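Projects > Hustness > Progress reports

Hustness small-items work, report to Cemasent
July 4, 2024

Work this period was on the entry table set: a key stand with an oval tray and a crossbar for hanging, and a small patterned pouch that closes with a snap. Table trials are under way on the white board.

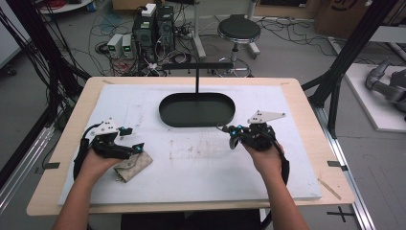 Anselmo Vieira asked whether the pouch should be tested with keys at all, or kept for coins and cards. We have kept keys in the plan for now. Of the 150 trials budgeted, 30 are set aside for a fob with a ring, as these are bulkier than single keys.

The board marks easily and will be replaced in August. The replacement is within the existing materials line.
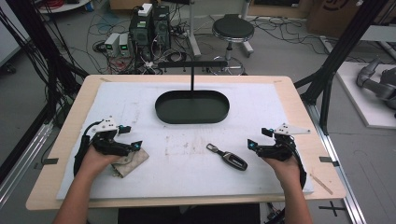

Spending to date on materials is $422. The next order goes to Britadum and covers 20 pouches in the same fabric. Wellington Guimarães will send the trial sheets separately. We have no change to request to the schedule, and the tray size remains to be agreed with Xavier.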